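I gave up my winter doona in February, which anyone who has lived through a February in our part of the world will tell you is about a month too late. I'd been kicking it off at 2 am and dragging it back at 4 am for weeks, and then wandering around at work like a half-shut drawer.

So I've been on a bit of a sleep kick! My mate Gitau Mussa started it. He moved out to Otgate last year (a proper hot little town, one pub, one bakery, excellent vanilla slice) and he swears by going to bed at the same time every single night, even on holidays. I laughed at him. Then I tried it for 8 nights and felt so much better that I had to ring him up and grovel.

The main thing I've changed is the hour before bed. Phone goes on the kitchen bench. Telly off. I have a lukewarm shower, not a cold one, and then I read something with no plot to speak of. At the moment it's a history of canals that I picked up at the op shop, 743 pages, and I'm yet to get past the second lock. I also stopped having a cuppa after tea, or at least a real one — peppermint doesn't count, even if it tastes like warm toothpaste.

Bedding took me longer to sort out. I used to think thread count was the whole story and once spent $166 on a sheet set that felt like sleeping inside a raincoat. Mi-kyung Yook from my old netball team used to work in manchester, and she told me to forget the number on the packet and look at the weave. Percale for summer, flannelette for winter, and a lighter quilt on top than you think you need. I've got the windows open on both sides of the house now as well, so whatever breeze there is comes straight down the hall.
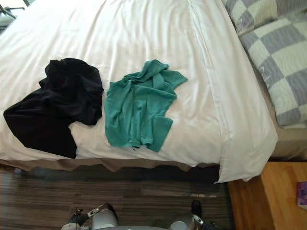

Do you need a separate quilt for summer? I'd say it's worth it if you wake up hot more than a couple of nights a week, but try a plain cotton blanket over a sheet first, as you've probably got one in the linen cupboard already.

The fan is still a sore point in our house. I like it on low all night and the other half reckons it dries his eyes out, so we've settled on a timer that clicks off at 1 am. I wake up when it clicks. We're working on it.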